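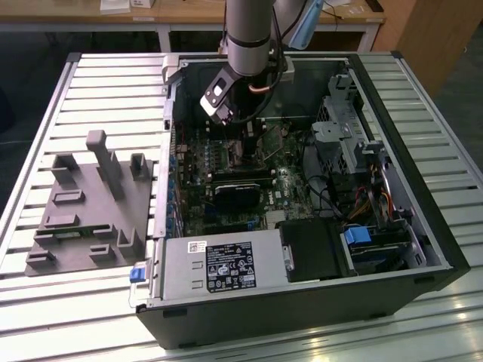

El brazo de Allau sobre una torre Dell abierta, en el banco del taller.

Quiénes somos

Allau es un taller compartido donde montamos robots con lo que cabe en un banco de aluminio y en un presupuesto de andar por casa. Lo empezó Iwona Zalewska en el garaje de la calle Hunstead, con 3 personas y un brazo de segunda mano que temblaba al frenar. ¡Hoy somos 16 y seguimos discutiendo por el mismo destornillador!

Nuestro proyecto grande se llama Trundon: queremos que un brazo ayude a desmontar ordenadores viejos, desde las tarjetas hasta los discos. Las torres de sobremesa nos encantan para esto —placa grande, cables por todas partes, pestañas que hay que saber encontrar—. Llevamos aproximadamente 119 tardes con él y cada una trae algo nuevo (en febrero fueron las mordazas de la pinza, que rediseñamos enteras).

Antes hicimos Pugh, un clasificador de tornillos que todavía funciona junto a la puerta.

Abrimos el taller a partir de las 18:00. Si te gusta cacharrear, pásate y pregunta por Iwona.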